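Speaker notes: Managing Reusable Cloths in Shared Workrooms
Premura Facilities Services, housekeeping practice session
Venue: Drullidach Hall, Monday, first session after lunch

Opening

Good afternoon, and thank you for coming. This session concerns the cloths that are used every day in shared workrooms: where they are kept, how they are folded, and how they are returned to use after laundering. The talk lasts 20 minutes, and 5 minutes are set aside at the end for questions. Please hold questions until then, as the room is needed promptly for the next session.

(Wait for the doors to close. Confirm that the handout has reached the back rows.)

Background

Premura took over housekeeping at the Robles building last September. The building had 200 cloths in circulation across its workrooms and kitchens. They were stored in drawers, on radiators, behind taps and, in one case, in a filing cabinet. Staff who needed a clean cloth often opened a new packet. The annual spend on replacement cloths stood at 1800 dollars, and the site manager asked us to review it.

The review found that the supply was adequate. Clean and used cloths were being kept together, and staff had no dependable way to tell one from the other. A folded cloth was generally trusted. A crumpled cloth was generally left where it was.

(Pause. Ask for a show of hands: whose site keeps clean and used cloths in the same place?)

The tray system

Each workroom now has one tray for cloths that have come back from the laundry and are waiting to be folded. We recommend a tray with raised sides and rounded corners. The sides keep fabric from sliding onto the floor, and the corners are easier to wipe. A strong color helps people find it. Used cloths go into a separate lidded bin by the door and must never be placed in the tray.

The folding surface should be a table at standing height, wiped down before work begins. Plants and stationery may stay on the table, provided they are moved to the side and leave enough open space to lay one cloth flat.

Sorting by color

Sort before folding. At Robles, beige cloths are for tables and counters, and dark gray cloths are for floors, bins and equipment. Other sites may choose different colors, but the choice should be posted on the wall and should apply to the whole building. Mixed stacks were the most common fault in our first inspection.

Faded gray cloths often draw complaints. Fading alone is no reason to discard a cloth. Holes, stiff patches and a lasting odor are.

The fold

(Demonstrate at the front table. Use the large cloth so that the back rows can see.)

Take one cloth at a time from the tray, holding it near an edge. Lift it clear and let it hang so that the folds drop out. Lay it flat and smooth it from the center toward the corners. Fold in half, then in half again, with the closed edge facing you. Place it on the stack with the closed edge outward.

Do not shake the cloth over the table. Do not fold against the chest.

(If time is short, omit the second demonstration and refer to the handout.)

Common difficulties

Cloths left bunched on the table at the end of a shift are the main difficulty. The next person cannot know whether they are clean, and the whole group must then be sent back to the laundry. Our instruction is simple: finish the stack or return everything to the tray.

Corners that flip up usually mean the cloth was not smoothed fully. Open it and start again.

Records

The Umow stock sheet is completed once a week. It records cloths folded, cloths discarded and cloths requested. Please do not add columns to it. Sites that need more detail should use the notes box at the foot of the page.

Closing

Blank stock sheets and the wall notice for color sorting are on the side table. Sites wishing to adopt the tray system should return the form to the Premura desk before leaving the hall.

(Leave the final slide up during questions.) 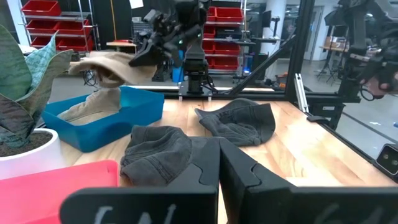 Final slide: beige cloth lifted at the blue tray, dark gray cloths on the table.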